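Search this site Enter keywords Go

Updated December – by the Stulley Repair Library team

Frequently asked questions

What is the Stulley Repair Library?

We lend tools and bench space to people who want to fix things at home, and we love doing it! We started with one shelf in the old Kabbaj building and now have 1,246 items to borrow, from tiny screwdrivers to a very heavy sewing machine.

Do I have to be handy?

Not at all. Plenty of members had never opened up a lamp before they joined, and some of the best repairs we've seen were first tries. Come in, ask questions, make a bit of a mess.

How much does it cost?

Membership is $24 a year and covers everyone at your address. You can borrow up to 15 items at a time (yes, a full set of sockets counts as one item).

What can I fix on the benches?

Chairs, toasters, bikes, toys, zippers, picture frames, radios – most things that fit through the door. We can't take microwaves or anything with a gas line. If you're sanding or staining, please use the back room, where the fan is.
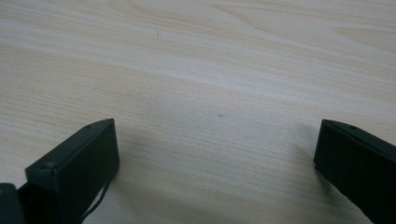
Glue-ups are welcome too, but they need to stay clamped overnight, so ask for a rack tag before you start. The racks fill up fast before the holidays and you may have to take your project home in the clamps. That's fine with us, just bring the clamps back!

Can I reserve a tool?

Yes. Use the Kasex catalog, search for the tool and pick your dates. Newer tools tend to go quickly, so it helps to have a second choice in mind. If the catalog shows "on the bench," the tool is being cleaned or sharpened and will be back soon.

What if I break something?

Tell us when you return it. Normal wear is on us: blades get dull, belts snap, and we have a whole drawer of spare parts for exactly that. We only charge for lost items or real damage, and we'll talk it over with you first.

Do you take donations?

We do, and we get excited about every box. Hand tools in any shape are great, even rusty ones. Last year's donations added 535 items to the shelves – what a year! Please don't leave boxes outside the door.

Do I need to clean up after myself?

Please do. Sweep the floor, wipe down your table, and put scraps in the trash. Oily rags go in the metal can with the lid, never in a regular bin. 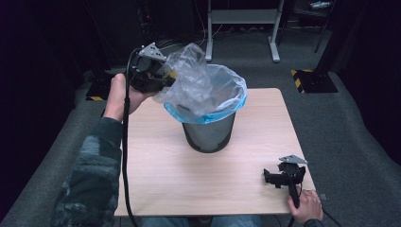 Where do I park?

There's free parking behind the Stadolach bakery after 4 p.m. Before that, use the street. The bakery's cinnamon rolls are worth the walk either way.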